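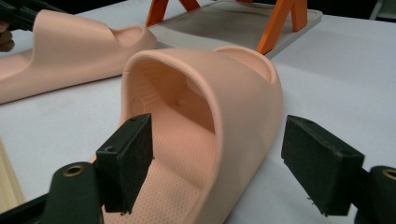
The slides, on the white table.

Peach
2026-09-25
by staff fiction desk

Size wrong. She knew it the second she got the bag open, knew it with her coat still on and one arm out of the sleeve. Peach. She'd asked for gray.

Mother's feet were not peach feet. Mother's feet had done 4 decades at the Cavo counter in black lace-ups, and before that God knows. Hospital list said slip-on shoes, closed or open, soft, washable. Robe. Toothbrush. No valuables. The list was taped to the fridge and the tape was giving up.

Bus at ten past. She ran the tap, forgot why, turned it off.

The slides sat there. Pink as shrimp. She pressed a thumb in the footbed, all those tiny dimples, and it gave and then came slowly back. Did the other one. Came back too. Okay. So they were soft. Tick soft.

Bag. Where was the bag. Under the stairs, behind the fan, zipper stuck halfway same as it was in March when they'd gone the first time - that time for two nights, that time with the good robe and the crossword book and everybody making jokes. She yanked. The zipper went. A tooth of it went too, skittering off under the radiator.

Robe in. Toothbrush in. Charger, wrong charger, right charger. The little radio. The letter with the room number on it, 135, fourth floor which made no sense, but that was what it said.

Then the slides, and they wouldnt go. Too fat in the strap. She laid one on its side, turned it, tried it heel first. Took the robe out. Tried the slides at the bottom, sole to sole, robe folded on top and pushed down with an elbow. Better. Not good. The zipper closed as far as the missing tooth.

Phone. Mother.

Did you get the gray?

She looked at the pink rim poking up through the gap.

They had a nice color, she said.

Quiet on the line. A cart going by, somebody's shoes sqeaking. 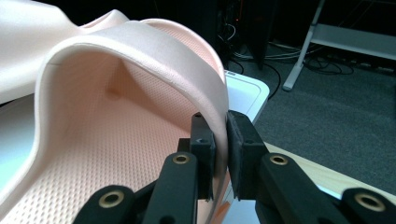 What did she mean, nice, the voice wanted to know, and were they at least soft, because the last pair had cut her across the top of the foot and she wasn't going to lie there a week with a cut foot on top of everything.

Soft, she said. I squeezed them. Both.

And washable.

And washable.

Well then. A breath. Bring them. Nobody looks at feet in here anyhow. And bring the radio.

Got the radio.

She got the other arm back in the coat. Keys. Light. Seven past - the bus would be coming down past Villalobos by now. Bag against her chest, heel of a slide knocking her chin at every step, she ran.

3 comments

Idard
The thumb in the footbed. I did that in the store with my dad's and just stood there.

Grusance
Room 135 on the fourth floor is so exactly hospitals. Wanted one more page but ok.

peg400
typo in the phone part, "sqeaking". Did she make the bus?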